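Thu 23 May

The Clunthorpe by-election result came in just before one this morning, and I stayed up for it, which I regret now that I'm at my desk. Gallow held the seat by 13 votes. Turnout was 662, in a ward where you can walk past that many front doors in an afternoon.

I wrote in October that the seat would go, and I was wrong. I had put too much weight on the row over the bus station and not enough on the fact that Gallow has delivered a newsletter to every house in the ward for seven years. It is a dull newsletter, mostly potholes. People read it all the same, and they know the name on the front.

The hustings last week didn't change much. I went along, and there were five candidates at the table, two of whom agreed with each other on everything and seemed annoyed by it. The best exchange of the evening was on the Guillot site. Guillot want to put warehouses on the old dairy land, and the council has spent two years saying that it is listening. Gallow was asked straight out whether the application should be refused and talked for several minutes about road access. The chair asked again and got drainage. I thought that would be the end of it. Thirteen votes says it nearly was.

What bothers me more is the press. The Ostolstead paper used to send a reporter to every full council meeting. Now it prints the press releases with the first line changed, and the hustings got one paragraph beneath an advert for conservatories. The local radio did an interview with Gallow on Tuesday morning which I listened to twice. The dairy land didn't come up at all. They talked about the summer fair.
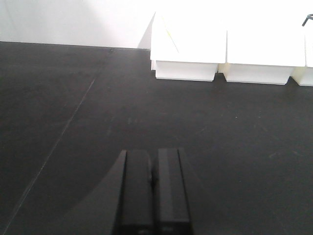

I don't think the presenter was being soft on purpose. It was a short slot and I doubt there had been much time to read up. But if a councillor can get through a whole campaign with only one awkward evening, in a hall with more chairs than people, then the rest of us aren't being told much.

The planning meeting on the Guillot application is next month, in the Ostolstead chamber this time -- Clunthorpe residents will have to get the bus over, and the last one back goes before these meetings usually finish. I've asked for the officer's report and been told it will be published five working days beforehand. I'll put up a link when it appears, and I'll be there on the night if I can get a lift home.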